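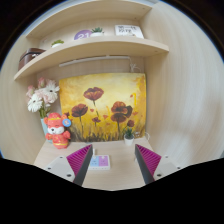 Melati Jugah objects to the scoring sheet. Her note, received before the morning session, states that a finger which closes well on a block tells the unit very little about a finger that must close on something thin and flat lying on a desk, and she asks that the two be entered in separate columns before any recommendation goes to Dudinport. The objection is accepted. The sheet was revised before work began, and the earlier results have been copied across to the new layout with their original remarks.

Project diary, gripper comparison, November 7, 2018

Work today was confined to the hand-held tools. The arm remains on its stand with the controller disconnected and will not be used until the new cable from Long has been tested for continuity. The delay has been reported. It does not affect the hand-held part of the comparison, which was planned as a separate stage.

The two candidates are the Lenus ribbed finger and the Hernero solid finger. Both are fitted to the same handle, and the camera position is unchanged between them. The Lenus pair is the magenta one, with the dark grey contact strip on the inner face and the light grey mounting plate. The plate takes three screws per side. It was agreed last week that the screws are to be tightened in the same order each time, lower hole first, and this is now written on the card kept with the tool.

Morning session, Lenus fingers.

The desk position was used, under the lower shelf. The nook has wood walls on both sides, and the operator has less freedom to turn the wrist than at the open bench. The flat white item with the light blue and pinkish-purple panels was the object for the approach exercise. The instruction to the operator was to bring the fingers in from the front, hold them open over the near part of the desktop, and stop before contact. Contact was to be made only after the second operator had confirmed that the item was inside the opening on the camera picture.

The following points were entered during the session.

The ribbed section gives way sideways when a finger meets an edge at an angle. On a thick object this is useful and the grasp centers itself. On a thin object the fingertip rides up and the strip loses its line of contact. The operator corrected for this by lowering the handle before closing. The correction is easily learned, but it is not one that the arm controller can be expected to make without a further setting, and it has been marked for the attention of the controls group.

The contact strip held its place. There was some concern last week that the adhesive would creep under repeated side load. The strips were checked at the end of the session with a straightedge and no movement was found on either finger.

The opening was sufficient for all objects on the morning list. The widest object was the mailing box, which was closed on at a load of 200 grams and held for the required time. It was released without tearing the label.

The session comprised 17 attempts, of which all but three were accepted. The rejected attempts were caused by the operator beginning to close before the recording light was steady. They are not to be charged against the finger, and the sheet has been marked to that effect.

Remarks on the camera.

The round field of view continues to be the main subject of discussion. The wide lens shows a great deal of the surroundings, and both side walls of the nook come into it as curves. An operator who is used to an ordinary lens will misjudge the distance to a wall on the first day. The corners of the picture are black and carry no information. So does the large area at the bottom, and the unit has asked whether this part can be discarded before storage. The answer from Dudinport is that the full picture must be retained for the present. Storage has therefore been calculated on the full picture.

On the favorable side, both fingertips remain in view when open, and the contact strips can be told apart from the ribbed sections without difficulty. This was one of the requirements of the comparison and it is considered met for the Lenus pair. Magenta was chosen by the supplier and was not part of our request. It has the practical merit of standing out well against a light wood desktop. Whether it would do so against the large poppy painting at the back of the desk, with its reds and oranges, is a fair question, and a set of approaches aimed higher up has been added to the list for the next session. The operator is to keep the fingers clear of the canvas throughout.

The light bar under the shelf was discussed at the same time. Its level is to be held the same for both candidates. The setting has been written in the inside cover of this diary.

Midday.

The recordings from the morning were copied to the shared store and the copy was verified. The total number of accepted attempts in the comparison now stands at 812, both candidates taken together. It had been hoped to pass a higher figure before the end of the month, but the time lost to the handle repair has not been recovered. A short extension may be requested. The request will be made in writing and will state the reason plainly.

One handle was withdrawn from use for a loose trigger. It has been labeled and placed in the repair drawer. Staff are reminded that a tool in the repair drawer is not to be borrowed, even for a short demonstration.

Afternoon session, Hernero fingers.

The fingers were exchanged at the bench and the opening was checked against the gauge before the tool was returned to the desk. The exchange took roughly a quarter of an hour. Most of this was spent on the plates. The Hernero finger is supplied with a plate of slightly different thickness, and washers are needed to bring the tips level. The washers are small and one was dropped. It was found.

The solid finger does not give way. On the thin and flat objects it performed better than the Lenus finger, and the operator had no need to lower the handle. On rounded objects it was worse. The small ceramic bowl turned between the tips on two occasions and had to be set down and taken again. With soft objects there was little to choose between the candidates, although the operator recorded a preference for the Lenus pair on grounds of feel. Preference is not a scored item, but it is to be kept in the remarks column, as it has been in earlier comparisons.

A difficulty was met with visibility. The Hernero finger is dark, and its tip is hard to separate from shadow when the tool is held low over the desk. A strip of pale tape was tried on the outer face. It was visible, but it began to lift at the corner by the end of the session. Paint will be considered.

Version 3 of the grip force log was in use for both sessions. It writes the time at the head of each line, as was asked for, and no longer drops the final line when the handle is switched off. One fault remains. The force value is held at its last reading for a moment after release, which gives the appearance of a longer grasp than was made. The fault has been reported, with a copy of the affected lines. Until it is corrected, release times are to be read from the camera picture.

Matters arising from the note.

With the columns separated as Melati Jugah asks, the Lenus finger leads on rounded and thick objects and the Hernero finger leads on flat ones. Under the old sheet the two were nearly level, and a reader could have concluded that either would serve. It is now proposed that the recommendation to Dudinport set out both results in full and leave the single overall score off the first page. A reply to the note has been drafted and will be sent when the afternoon figures have been checked by a second person.

She also asks whether a Lenus finger with a stiffer tip could be obtained. The supplier has been asked for a price and a delivery time. No answer had been received when the office closed.

For the next session: approaches with the higher background, Lenus pair first. Gauge check before and after. Spare washers to be ordered. Cable from Long to be tested if the meter has been returned by then. The desk and the shelf above it are to be left in their present arrangement until both candidates have completed the list.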